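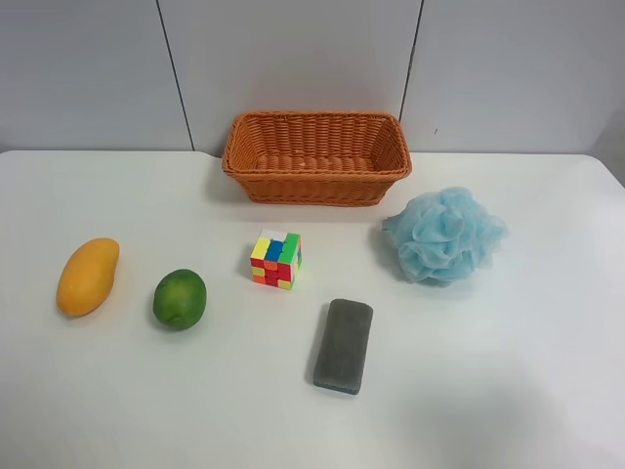 Learning the names of small things

2023-10-23

When I moved to Candstead I believed that my English was ready. I had studied it for 12 years, I could read a contract and I could write a letter of complaint. Then on my second evening I went to the store for something to clean the sink, and I stood there without the word. I knew "negotiate" and "inheritance". I did not know "drain plug".

My neighbor Giuliana Cabrera, who came here long before me, told me that this is normal. In school they teach you the language for the office and the airport. The language of the kitchen you must collect alone, piece by piece, like buttons. She gave me a notebook for this purpose and I still use it. Yesterday I reached word number 889, and the word was "doily". I do not own a doily and I don't plan to have one, but I was happy to meet it.

In the beginning I wrote the translation next to each word. After some weeks I stopped, because I noticed that I remembered the page and not the thing. Now I write the place where I heard the word and who said it. "Colander - Edith, when the pasta was already too soft." "Hinge - the man who repaired the door, he said it many times and not in a friendly way." This is slower, but these words stay with me.
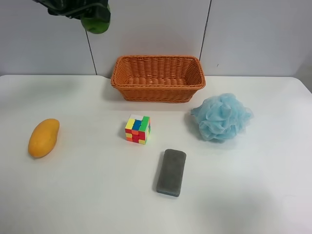 The other thing that helped me was the conversation evening at the library. We are usually a small group, and Edith Palomino leads it with great patience. She does not correct every mistake. If you say "I did a party" she only answers, "Oh, you had a party?" and you can choose if you want to hear the correction. Do-yoon Ra always hears it. Kristóf Bozsik never does, and he speaks faster than all of us.

One evening we talked only about words which look easy and are not. Do-yoon asked the difference between a bowl and a basin, and we needed the whole first hour. I asked about "lid", "cap", "cover" and "top". Edith started to explain, then she stopped and laughed, and she said she would have to think about it at home. I liked this very much. It is a good feeling when a native speaker also has to think about it at home.
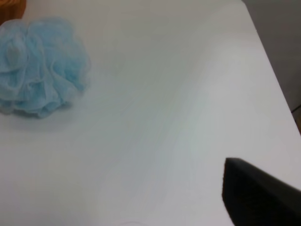 My hardest group of words is still the bathroom. In my language we have one word for almost everything you wash yourself with, and we let the situation explain the rest. English wants you to decide. There is the washcloth, the loofah, the sponge, and for the light blue ball of scrunched netting there is "pouf", which I first understood as a kind of low chair. I was not wrong, it is also a chair. Kristóf says he calls all of them "the shower thing" and that he has never had a problem in any store. Maybe he is right, but for me it would feel like giving up.

I have 3 rules now, if somebody wants to try the same. I write a word only after I heard it from a real person, so television does not count. I must use it in the same week, even in a silly sentence. And I don't cross out a word when I know it well, because I like to see how little I knew on the first pages. The word "spoon rest" is there with two question marks - I had thought it was a joke.

In November our group will read a short story together for the first time, and Edith has asked each of us to bring one. I have not chosen mine yet. I would like something with a kitchen in it, and not too many adverbs. If you know such a story, please write it in the comments.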